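Planning and Budgeting for Hand-Held Gripper Kits: Frequently Asked Questions

Equipment Planning Desk, Atholm Textile Handling Program
Last revised 16 July 2020
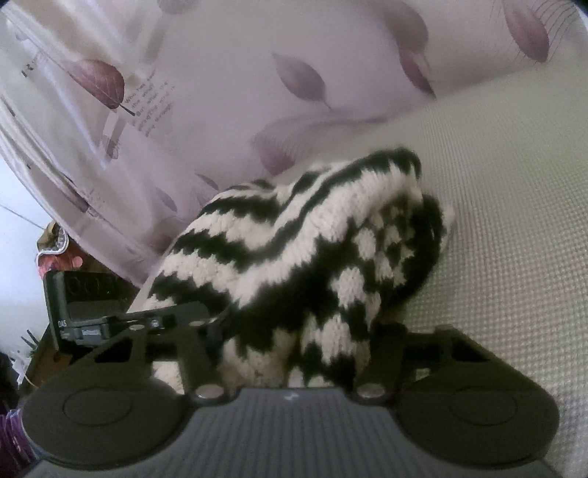 These answers are for groups that want to start recording household cloth work (folding, sorting, putting away) and need to put a number on a form before the end of the budget cycle. They cover the kits we lend and the kits partners buy for themselves. Prices are in US dollars and leave out sales tax.

How much should we set aside for a first kit?

Plan on 2000 for one complete kit. That covers the gripper tool, the camera and its mount, a carrying case, a set of spare finger pads and storage cards. It does not cover a computer. If you already own a suitable camera, tell us the model before you order, as the mount only fits some of them.

What does it cost to run for a year?

Set aside around 700 per kit. Most of it goes to finger pads, cables and cards. Groups that work mainly with towels and bedding go through pads more slowly than groups that work with zippers and buttons.

Is a hand-held gripper cheaper than buying an arm?

For the first stage, yes. An arm needs a stand, a controller, a safety review and floor space that you may have to pay for. A hand-held tool needs a person and a bed or table. Many of our partners record with the hand-held tool first and put the arm in the following year's request. If you know you will need an arm later, say so in your first application, even if you leave the amount blank.

Do the grippers have to match the arm we will buy later?

They should. Finger shape and opening width matter most. Ask the arm vendor for the end tool drawing and send it to Ward Schouten before you order anything. We have had one group buy kits with fingers that had no equivalent on their arm, and the fingers had to be replaced at their own cost.

How many kits do we need?

Start with two. One is in use and the other is charging, being cleaned or waiting for a part. A single kit works for a short pilot, but any repair stops the work completely.

Who sells them?

We have bought from Asgate and Zomusen. Asgate ships the kit assembled and tested. Zomusen sells the parts separately, which costs less if you have someone who can put them together and calibrate them. Michiels supplies only pads and cases. You can use another supplier, but the program won't repair those kits.

How long does delivery take?

Asgate quotes six weeks. Orders placed in May took closer to nine this year. Don't book people to record until the kit is in the building and someone has checked it.

Should we buy cloth items specially?

Buy very few. Knitwear, printed cotton, waffle weave and fleece all behave differently in the fingers, and most households already have a good mix. Thick knits are worth including early on. They bunch up, and a fold in them can be hard to pick out when the pattern is busy. If you do buy items, put them under consumables and keep the receipts.

Do we need a dedicated room?

No. Recording in ordinary homes and bedrooms is fine, and for most projects we prefer it. Don't budget for a mock bedroom unless your project plan calls for one. Do budget for travel between homes - this line is left out of about half the applications Inna Horobets reviews.

What about paying the people who hold the tool?

This will be your largest cost, well above the equipment. Use your institution's normal hourly rate and include training time. The first day of recordings from a new person is usually practice and should be counted that way. Short sessions with breaks are easier on the wrist, so a four-hour booking will not give you four hours of recordings.

Can we claim storage and backup?

Yes, under services. Keep two copies in separate places and price both. Video fills disks faster than new groups expect, so record a full session on a loan kit and multiply from that.

Can we borrow a kit before we commit?

Yes. Loans run for two weeks and can be extended once if there is no waiting list. You pay return shipping and replace any worn pads. Write to Soon-im Noh with your preferred dates and a delivery address.

What happens if a loan kit is damaged?

Normal wear is ours. Drops and spills are charged at the cost of parts, with no labor charge. Please report damage right away and leave the tool as it is - home repairs with glue have cost more to undo than the original break.

Who signs off on the request?

Jacqueline Courtois approves equipment lines. Wumpini Opoku handles everything to do with staffing and travel. Send one form to both, with the supplier's written quote attached. A screenshot of a web page price is not accepted as a quote.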